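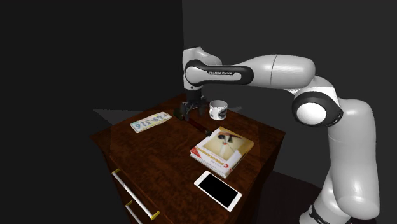
White arm with black bands, gripper pointing down. Rendered.

Berkcombe Forums > Hardware > Displays
Two monitors, same model, whites don't match

lmersha
August 21, 2020
I have a 25 inch Kosel on my desk that I bought new, and last week I picked up a second one used for $124. Same model number on the back, same cable type, same graphics card. Side by side, the used one looks yellow. Drag a blank document from the left screen to the right and it goes from paper white to something like old newspaper.

What I've tried so far:
Factory reset on both from the on-screen menu.
Color temperature on "Normal" for both, then "Cool" on the used one. Cool makes it blue and it still doesn't match.
Swapped the cables.
Brightness at the same number on both.

Is the used one worn out, or is there a setting I'm missing? I mostly do spreadsheets and some layout work for a newsletter. I don't own a calibration device.
Lemlem

ballex_owner
Swapping the cables was a good test. Did you swap the ports on the card too? On mine, one port was sending limited range and the other full. The limited one had gray blacks and dull whites. It didn't look yellow exactly, but check it anyway.

lmersha
Swapped the ports just now. The yellow stays with the used monitor.

DehuaQ
Then it's the panel or the backlight. Same model number doesn't mean same panel. Companies change suppliers partway through a production run and the label stays the same. Look for a revision code on the sticker, usually in small print next to the serial number.

Backlights also shift as they age. I used to look after the screens in an office, and the older ones were always warmer than the replacements that came in. You get used to it when every screen in the room is the same age. You only see it when a new one goes next to an old one.

Don't use the presets. Pick "User" or "Custom" and you should get separate red, green and blue sliders. Leave blue where it is and bring red and green down a little at a time. Do it after both screens have been on for half an hour.
Dehua Qian

tang_x
I'd go the other way. Adjust the new one to match the old one. If you pull red and green down on a screen that is already dim, you lose brightness and contrast you can't get back. These are only 1000:1 to begin with.

DehuaQ
That gives her two yellow screens.

tang_x
It gives her two screens that match. For spreadsheets your eyes adapt in ten minutes.

DehuaQ
She said layout work too. If the newsletter gets printed, I'd want at least one screen I trusted. Leave the new one alone and do the layout on that.

bsfeir
Before anyone touches sliders, check for a blue light filter. The operating system has one and some monitors have their own, under names like "Reading" or "Comfort." On the Kosel it's in a different menu from the color settings, and on my unit a factory reset did not turn it off. I spent most of an evening on that.
Bilal

lmersha
Found it. Menu, Eye Care, Low Blue, set to 2. It was off on my other one. Turned it off and the difference is maybe a third of what it was. Still warmer, but I no longer want to return it.

The revision codes are also different, so Dehua is right about that part.

Mapplebeck_L
Glad you found the filter. For the remaining third, try matching brightness by eye before you do any color. The same number in the menu is not the same amount of light on two panels. Put a plain gray on both, step back, squint, and turn down the brighter one until they look the same. A dimmer screen often reads as a yellower screen.

Also check what's behind you. My left monitor faced a lamp with a warm bulb and I blamed the monitor all winter.
Lorraine

tang_x
Agree with brightness first. I still say match down to the old one.

ballex_owner
Or get a calibration device. The local library here lends one. Used ones are cheap, but look up whether the software still runs on your system before you pay. I have a Yazıcı puck in a drawer that stopped working after an update.

DehuaQ
A device will get both to the same white point. It won't make two different panels look the same from an angle. If the screens are turned in toward you, keep the angles equal.

lmersha
Did Lorraine's gray test. The used one needed to go up a fair amount, and the new one came down a bit to meet it. After that I took red and green down two clicks each on the used one. With a white page across both I can still tell which is which, but I have to look for it.

I'll do the newsletter pages on the new one. The October issue is the next one that goes to the printer, so I'll compare the proof against both screens and post what I see.

bsfeir
Write down your slider values. The Kosel loses them if you hit reset by mistake, and the reset is right next to the exit button.

lmersha
Written on tape and stuck to the back. Thanks, all.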